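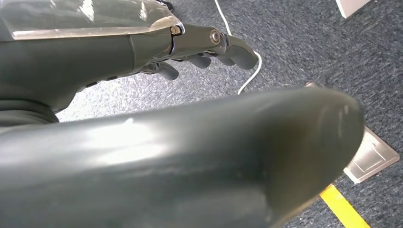 **FOR IMMEDIATE RELEASE**

May 3, 2019

# Praststead Holds Off on Robotic Hands, Publishes Its Buying Questions Instead

**PRASTSTEAD** – Flavum, the shared equipment office for small manufacturers and packing shops in Praststead, said today that it will not place a group order for multi-fingered robotic hands this budget year. The office will pay for a short paid trial of the Sumico hand, and it has released the list of questions it wants answered before any member signs a purchase order.

The decision follows a review of 13 written offers from sellers and integrators. Flavum had hoped to bring members a single package at a single price. It says the offers were too far apart in what they counted as "included" to be compared fairly. Several quoted the hand alone. Others folded in an arm, a controller and a support plan, with no way to tell which part cost what.

"We have been shown a lot of videos of hands picking up eggs," the office said in a statement to members. "Our members don't pack eggs. They pack hinges, seed packets and pump parts, and we would like to see someone quote for that."

**What the office found**

Flavum's main complaint is with payback claims. Most of the offers promised that the equipment would pay for itself, and most of those promises assumed the hand would be working every hour the shop is open. None of the offers set aside time for changeovers, for cleaning, or for the days when the one person who knows the system is out sick.

Replacement parts were another sore spot. A hand with jointed fingers has more to wear out than a two-jaw clamp, and members asked for a plain price list: one finger, one cable, one cover. Few sellers supplied one. One offer described finger replacement as "available on request," which the office took to mean that the price would be available after the warranty ran out.

The review also looked at floor space and wiring. Many member shops rent their rooms and can't move outlets or cut into floors. Flavum is asking members to measure where power comes up, where cords would have to run, and where people walk, and to do it before a sales visit. Floor marking tape is cheap. Moving a work cell after it has been commissioned is a good deal more expensive, and that bill usually goes to the buyer.

**The trial**

The paid trial will use one Sumico hand at Rozīte, a member shop that packs mixed hardware kits. It will run for 60 working days. The shop will keep its present clamp-style gripper in place on a neighboring bench so the two can be compared on the same orders.

To pass, the hand must complete 2,000 kits under ordinary conditions, with shop staff running it and the seller's engineers off the premises. Stoppages will be logged by length and cause, including the short ones that tend to get left out of sales figures. The office will also record how many hours staff spend teaching the system new parts, and it will charge those hours to the trial at normal wages.

Flavum says it has no opinion yet on how the trial will come out. It does note that for many of the jobs members described, a simpler gripper would probably do, and that the case for fingers has to be made job by job.

**Questions members should put to any seller**

- What does the price cover, line by line, and what will we be buying separately in the first year?
- Which parts wear out, what does each cost today, and how long is that price good for?
- Can our own staff change a finger, and does doing so void the warranty?
- What happens to the software if we stop paying for support?
- Will you run a test with our parts, in our packaging, in our building?
- Which of your customers has owned this for more than 100 weeks, and may we call them?
- If it doesn't do the job, who pays to take it out?

Members who get a vague answer to any of these are asked to write it down word for word and send it in. The office plans to share the answers with other members, with seller names attached.

**Budget guidance**

Until results are in, Flavum advises members to leave robotic hands out of their main equipment budgets. Those who want to plan ahead can carry a separate line for integration and training, and should fill it in from written quotes only. The office will not endorse leasing for this type of equipment at present. The lease terms it reviewed ran longer than the warranties, leaving members to make payments on a machine they would also be paying to repair.

Sellers who took part in the review may send in revised offers at any time. Offers without a parts price list will be returned unread.

**About Flavum**

Flavum buys, tests and shares production equipment on behalf of small shops in and near Praststead. It takes no commission from sellers. Copies of the question list and the trial log sheet are free to members and can be picked up at the office during business hours.

###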